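Neuer Liebesroman von Awuor Rotich: Isby verfeindet wieder zwei Fährleute

Mit "Die Fähre nach Trondura" erscheint im Juli der dritte Band der Wamura-Reihe. Leserinnen der ersten beiden wissen, was sie erwartet: Regen, Sturheit und ein Kuss frühestens auf Seite 78.

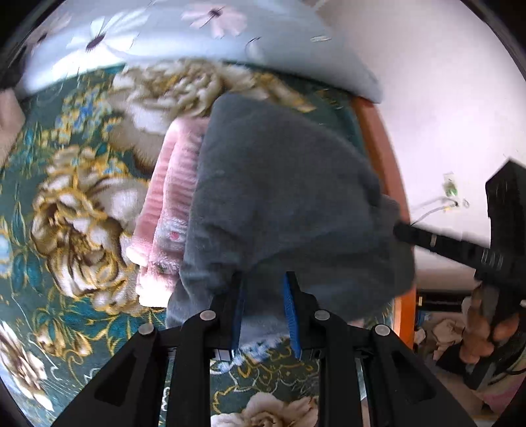

Isby, 11. April 2021

Der Verlag Cele druckt zunächst 2.000 Exemplare. Vom Vorgänger waren es nach Verlagsangaben fast ebenso viele, und die letzten liegen noch im Lager.
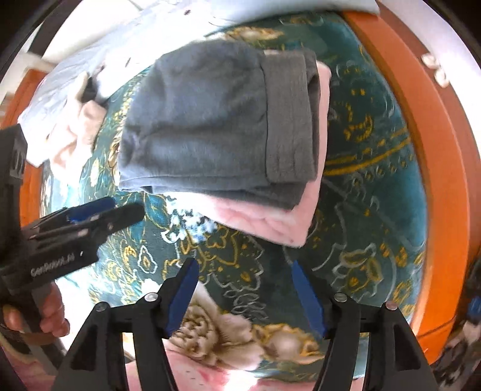
Lektorin Unathi Buthelezi zeigt sich dennoch zuversichtlich. Der Held spreche diesmal schon im ersten Kapitel, wenn auch nur mit seinem Hund. Gestrichen wurde eine Hochzeit, die Rotich nach eigener Aussage "beim Schreiben gelangweilt" hat. Ein vierter Band ist in Arbeit, der Hund soll darin vorkommen.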